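We use cookies to make this site work and to see how many people read our pages. By staying on this site you agree to our use of cookies. Accept / Settings

PRESS RELEASE
5/11/23

Sirnari opens bookings for shared bread and spread classes at its Hisodska teaching kitchen

Sirnari, the home cooking school, is opening its kitchen in Hisodska to public bookings. Until now the room has been used by school groups and by people sent to us through local employers. Anyone over the age of 16 can now book a place in a class or rent a work table for a morning or an afternoon.

The first public program is called Sketo. It is a set of 25 short classes on simple cold meals: bread and rolls, spreads, cut vegetables, fruit, dressings and things that keep well in a jar. Each class lasts two hours. Participants can take a single class or sign up for the whole set. There are no entry requirements, and no class depends on having taken an earlier one.

"A lot of people who come to us can already follow a recipe," said Hjørdis Åberg, who runs the teaching program. "What they ask for help with is getting everything ready at the same time and still having some room left to work. We spend the first part of every class on that, before we cut anything."

A kitchen set up like one at home

The Hisodska kitchen does not have steel counters or a professional range. It has ordinary tables at ordinary height, with side tables next to them for the things that do not fit. Each group gets its own cutting board, bowls, dishes and cutlery at the start of the class and hands them back at the end. Small appliances are shared between tables – there is a list on the wall, and groups put their names down for the one they need.

Thijs Van Damme, who planned the room, said the choice was made early. "We looked at renting a restaurant kitchen in the evenings. It would have been cheaper. But people went home from the trial classes there and told us they could not do the same thing on their own table, so we dropped the idea."

The trial classes ran until the end of February. A total of 108 people took part, and their written comments were used to decide the order of the Sketo classes and the length of each one. The classes were first planned at three hours. Most people wrote that this was too long on a weeknight, and the third hour was cut. Two classes on soups were also taken out and may come back as a separate program.

What happens in a class

Groups are kept to four people at a table. Ingredients are already there when the group arrives, in boxes, bags and jars as they come from the store, and the group unpacks what it needs. The instructor shows the first few steps at the front table, and after that the groups work at their own pace.

Bread is part of most classes. In the early ones it is bought in, so that the time can go to fillings and spreads. Participants bake their own rolls from class six on. Dough for that class is made the evening before by the instructor, and a second batch is mixed during the class so that everyone gets to see both stages.

The last 20 minutes are for eating and clearing up. Everything goes back to the shelf it came from, tables are wiped, and leftovers can be taken home. Participants should bring their own containers with lids. The school has a small stock for people who forget, and asks for them to be returned at the next class.

"Clearing up is in the schedule and it is not optional," said Solveig Skjelbred, one of the two instructors. "Some people were surprised by that in the trial. By the third or fourth class they were putting things away as they went along, and the end of the evening got a lot shorter."

Funding and equipment

The work on the kitchen cost less than planned, and the remaining 1,986 euros has been set aside for reduced-price places. These will be given out in the order that requests come in. A request can be made on the normal booking form by ticking the box at the bottom, and no proof of income is needed.

Tables and shelving were supplied by the furniture workshop Åberg, which is owned by a cousin of the program head. The order was handled by Reginald Ridgeway, business manager at Sirnari, after three written offers had been received. The workshop will also replace any table tops that become worn during the first two years. 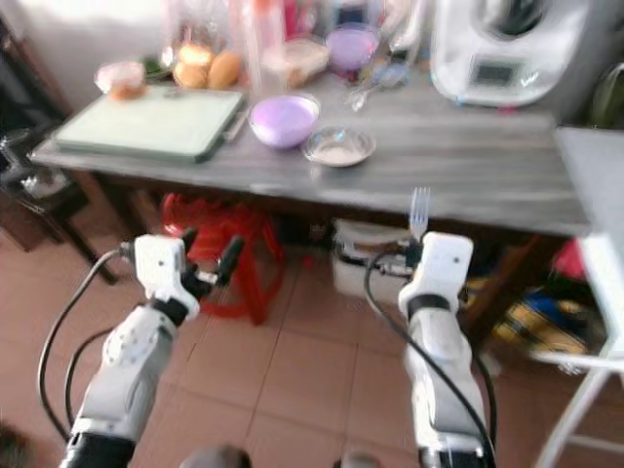 A work table at the Hisodska kitchen, with bread rolls, a cutting board, a lavender bowl and a purple-lidded jar. Photo: Sirnari

Booking and prices

Places can be booked online or by phone. A booking can be moved to another class free of charge up to two days before the start. After that the fee is kept, but the place may be passed on to a friend or family member – please tell the office the name of the person who is coming.

Table rental is open to individuals and to small groups. It includes use of the boards, bowls and cutlery and a shelf for dry goods. It does not include ingredients. Renters who have not taken a class with us are asked to come 15 minutes early for a short walk through the room.

People with food allergies should say so when they book. The kitchen handles wheat, milk, eggs and nuts, and the school cannot promise that any table is free from traces of these. Ingredient lists for each Sketo class are sent out one week ahead, and a participant who cannot eat something on the list can ask for a replacement.

The kitchen is on the ground floor and has a step-free entrance from the parking lot. One table can be lowered for participants who prefer to work sitting down. Please ask for it when booking.

About Sirnari

Sirnari teaches everyday cooking to adults and young people. It runs classes in its own kitchen and visits schools and workplaces on request. The Hisodska kitchen is its first permanent room.

Press contact

Elsa Söderlund, Press and Information, Sirnari. Interviews with the instructors and visits to the kitchen during a class can be arranged through the press office. Please allow three working days for a reply.

Sign up for our newsletter to get new class dates by email. You can unsubscribe at any time.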